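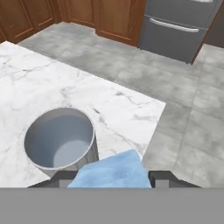

Tuning the wrist camera and grasp for cloth in simulation

Step 4 of the Filtau arm build. You need the arm model from step 3 and a working gripper joint. The arm on the bench can stay powered off until step 5.

1. Load the kitchen scene. Place one rigid container and one cloth on the counter. Keep the cloth close to the container, as a clear counter hides most contact errors.

2. Parent the camera to the gripper body, not to the forearm. Both fingertips must stay in view through the full stroke. If the gripper body blocks the tips, raise the camera mount in 5 mm steps and render again.

3. Set the simulation rate to 390 Hz. At lower rates the cloth mesh passes through the finger pads on closing.

4. Open the gripper to 59 mm, lower it over the cloth and close at constant speed. Stop on force, never on position. Cloth thickness changes with every fold, so a fixed closing width will either slip or crush the mesh into the pads.

5. Hold for 11 frames before lifting. Log pad force on both fingers. Unequal readings mean the gripper center is offset from the tool point; correct this in the model file, then repeat from 4.

6. Save the pad friction value. The Usteck controller reads it at startup in step 5.

Container moves during the grasp: check its mass. The default in the Lerkik importer is zero, and the solver replaces it with a very small number.

Virgil Coman
Last edited 2020-06-11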